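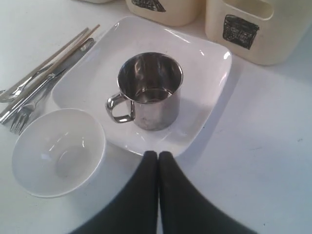

The table-clearing arm on the white bench, seen from its wrist camera. Mug on the square plate, bowl and cutlery to the left.

Last updated: April

Workshop news: the table-clearing arm

The arm project has moved from the back shelf to the white bench by the window and will stay there until the summer. Members who were using that bench for soldering should move to the long one under the stairs, where Denise Parsons has put up a second lamp.

For those who missed the first meeting, the plan is to build an arm that can clear a small table after a meal and put the crockery into a washing-up tray. Graham Birkett and Herman Wattimena started it at Herman's house over the winter and brought it in when it outgrew his spare room. The build is called Penrose, after the street. It has taken 116 hours of logged bench time so far, most of it on the wrist.

The wrist is the third version. The first two were printed in one piece and cracked at the screw holes. The new one is in two halves with brass inserts, and the small camera bolts straight to it, looking down along the fingers. Gareth Pearce rewrote the mount so the camera comes off with 4 screws and the gripper stays where it is. Before that, every change of lens meant setting up the fingers again, which used up a whole evening.

The fingers are broad and black with rounded tips. They are good on the rim of a bowl and poor on anything lying flat. Cutlery is the main trouble at present. A fork or a knife flat on the table gives the fingers very little to get under, and wooden chopsticks tend to roll. Herman is trying a thinner tip with a small step in it and hopes to have a pair printed by the next session.

Shiny things are the other job on the list. A polished steel mug shows bits of the room in its sides, and the software sometimes takes a reflection for an edge. A white bowl on a white table is nearly as bad -- the shadow is often easier to find than the rim. Dilwyn Pritchard has suggested painting the bench top grey, but the group decided to leave it white for now and sort out the lighting first. Please do not move the two lamps clamped to the window frame, and please leave the blind down while a session is running.

The order of work has been changed as well. Graham had the arm going for whatever was nearest. It now looks for stacked things first, so a mug standing on a plate gets lifted before the plate is touched. The plate is still done by hand. With a raised rim there should be enough to hold on to, but the arm does not yet tilt far enough to get one finger below it. A new elbow bracket is being cut.

Speed is limited to 40 per cent on the controller and should be left there. The stop button is on the left-hand leg of the bench. Anyone working nearby should keep sleeves and cables clear when the green lamp is on.

Spending so far comes to just under the £500 set aside, with the motors taking the largest share. The group could use the following: odd forks and spoons, small bowls in any colour other than white, a shallow washing-up tray, and M3 bolts in 12 mm. Leave them in the crate marked Penrose. Please don't leave glass.

Sessions are on Sunday from 2 pm and anyone is welcome to come and watch or help. No programming is needed for the sorting and setting out, and Gareth will show people how to log a run. Speak to Denise if you need a key.

We use cookies to remember your newsletter settings. Accept / Manage choices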